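Pisarura Church Finishes New Translation of the Psalms

After six years of work, the congregation at Pisarura has a complete book of Psalms in its own language. The first printed copies were handed out at the morning service in July, and the reading that day was taken from the new text for the first time.

The translation was led by Amerley Sowah, a former schoolteacher who joined the church as a teenager. She worked with five other members, most of whom had no training in translation when they started. They met in the hall behind the church on weekday evenings and read each draft aloud before anything was typed up.

"A psalm is meant to be heard," Sowah said. "If the older women stopped us and asked what a line meant, we took it home and tried again."

The first printing came to 1,345 copies, produced by Cekance, a small press that also prints the church's hymn sheets. Members paid for a little more than half of the cost through offerings collected over two years. The rest came from three sister churches in the district.
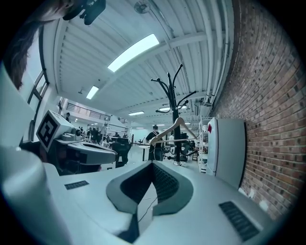 Until now, readers at Pisarura have used a version in the national language and explained it as they went along. Pastor Acheampong said this worked well enough for sermons but was hard on people who wanted to pray with the text at home. Some of them knew whole psalms by heart in a language they did not use for anything else.

The team started with Psalm 23 because it was the best known, and found it harder than expected. There was no everyday word for a shepherd's staff, and the word first chosen turned out to mean a walking stick for the sick. They settled on an older term still used by cattle keepers in the hills. A short note at the back of the book explains that choice and some 40 others.

Spelling was another matter. Families on the two sides of the river write several vowels differently, and both groups are represented in the church. The printed book follows the spelling taught in the primary school, and the preface says so.
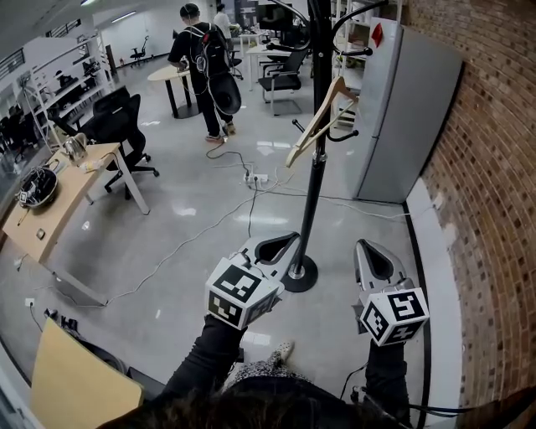 What Comes Next

The Psalms will be read at both the morning and evening services through the end of the year. Readers have been asked to write down any line that people find confusing and pass it to Sowah. Corrections will go into the second printing, which does not have a date yet.

A recorded version is also planned. Wodix, a local radio station, has offered the use of its studio in the afternoons, and the church is looking for readers of different ages. Anyone interested should speak to Pastor Acheampong after the service. Readers do not have to be members of the church.

The team has begun early work on the Gospel of Mark. Sowah said she expects it to move faster than the Psalms, as it is shorter and mostly told as a story, but she would not name a finishing date. A draft of the first chapter will be read aloud at the Bible study before Advent.

Copies of the Psalms are available at the church office. There is no set price, and gifts toward the second printing can be left at the same desk. A large-print edition can be ordered by leaving a name and phone number with the office.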